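Speaker notes: "Who does the housing? Local councils and people waiting on a visa decision"
Flultthorpe Town Hall, Sun 12 April
Kanokwan Suwannarat

We use cookies to remember your preferences and measure visits to this site. Accept all | Manage settings

Slide 1. Start on time. Thank Lumturie Halilović for the invitation and for chairing. Mention that questions come at the end, 40 minutes in.

Opening point: immigration is a national power, but the person who has lodged a claim sleeps in somebody's municipality. The council gets the parking complaints, the school enrolments and the garbage collection. It doesn't get a vote on the numbers, and often it doesn't get notice.

Slide 2. The Flultthorpe case. The old Karagiannis motel on the highway was leased in June to house families waiting for a hearing. Council learned of it from the motel's neighbours. Capacity was 260 beds. Read out the first line of the mayor's letter, then move on. Don't get drawn into who leaked it.

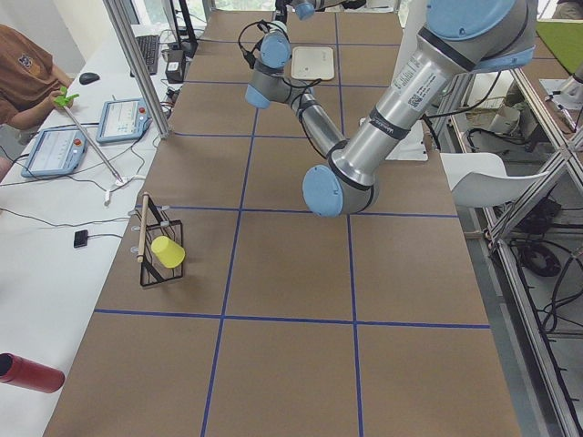 Slide 3. What the council could have done with more warning. Two bus routes pass the site, and neither ran after six. The nearest clinic had already closed its books to new patients. Both problems were fixed, but only after 35 days, and the delay did more to sour the local mood than the arrivals did. Pause here. People in the room will remember the February meeting, so keep the tone level.

Slide 4. Money. The operating contract went to Prukano, a private firm, and its terms were never given to council. I asked for them twice. The second reply had most of the pages blacked out. Say plainly that I don't know what was paid per bed, and that I'm not going to guess tonight.
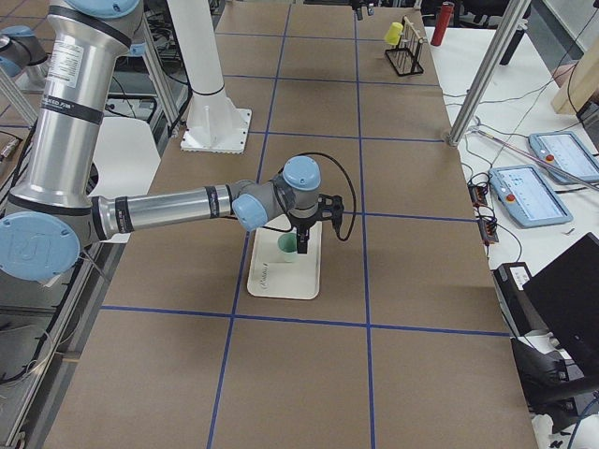

Robot arm and gripper above a small green cup on a tray.

Slide 5. Compare with Poda. Similar size of town, similar building, different handling. There the ministry sent an officer to sit with council for a month before anyone moved in. 75 people came in the first group and the rest followed once school places were confirmed. There were still objections. A petition went round, and one councillor resigned over it. Don't oversell Poda. (If asked: yes, it cost more up front. No, I haven't seen an audited figure.)

Slide 6. Three asks of the ministry.
- Written notice to council before a lease is signed
- A named contact who answers the phone
- Contract terms released on request, with prices
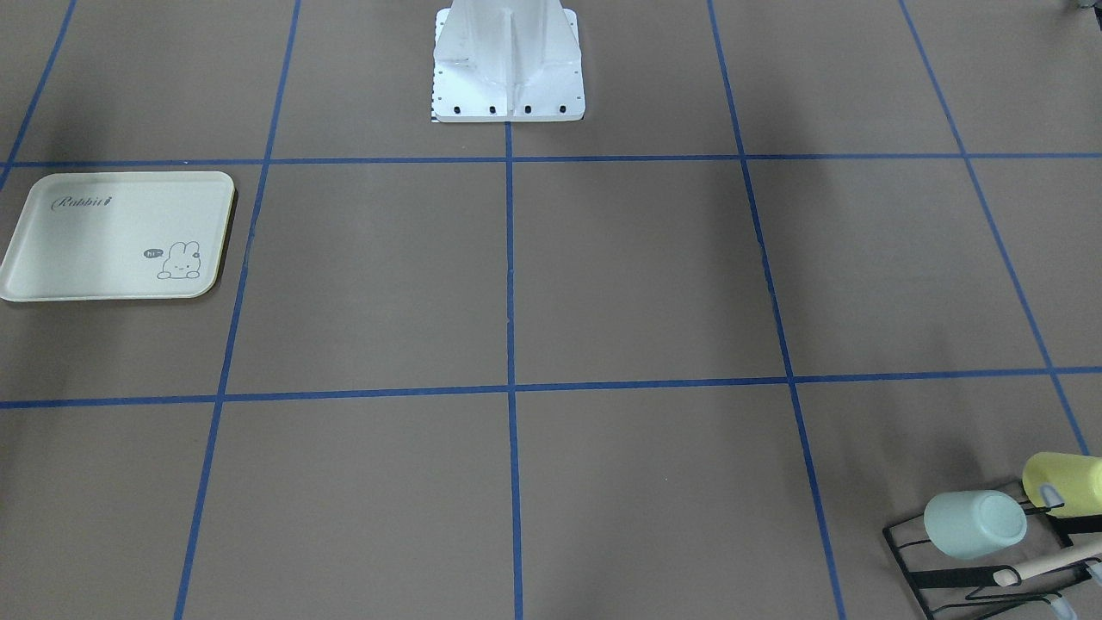
Skip slide 7 if running late. It's the legal background and it is in the handout anyway. If there is time, cover only the section on zoning: the motel was already licensed for lodging, so no hearing was required.

Slide 8. Finish with the vote next week on the liaison position. It's a part-time job on a one-year term. Give the clerk's email address and explain how to register to speak. Hand back to Lumturie for questions, first from the floor, then the written cards.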